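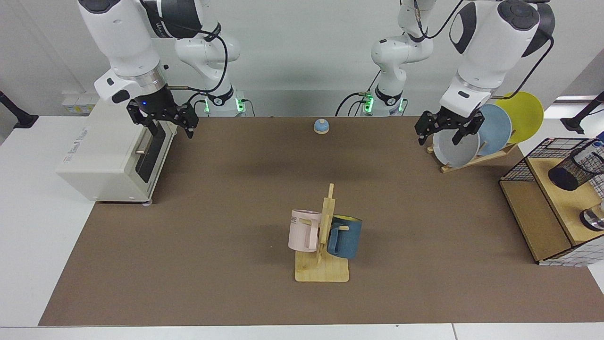

Visit to the Burerine Teaching Laboratory, Eldale

In November 2025 a delegation from the Morelli Foundation visited the Burerine laboratory in Eldale, where household tasks are taught to two-armed robots by remote control. The delegation consisted of Manuela Morelli, Samuele Negri and the undersigned. Kedir Moges, who directs the laboratory, received us.

The morning was given to the kitchen station. A toaster oven stands at one end of the table and a dish rack with three plates at the other, with a mug tree and a small service bell between them. The operator sits in the adjoining room and moves a pair of hand-held controls; the arms follow. Each demonstration is recorded from start to finish and reviewed the same afternoon. Mr. Moges stated that a new task requires 80 accepted demonstrations before training begins, and that operators change places every 52 minutes.

Ms. Morelli was invited to attempt the plate task. Her first two trials were rejected on review – the grip closed too early in both – and the third was accepted. She remarked that the difficulty lay in judging depth, particularly where one plate leans on the next. Operators receive 10 days of instruction before their recordings are used.

After lunch Fiorella Valentini presented the review software, known as Boka. Reviewers mark the point at which a trial goes wrong and add a short written note. Mr. Negri asked whether rejected trials are deleted. They are kept, Ms. Valentini replied, and stored separately from the training set.

The delegation was unable to see the laundry station, which is being rebuilt and will reopen in January. A second visit has been requested for that month.

Remo D'Amico
Secretary to the delegation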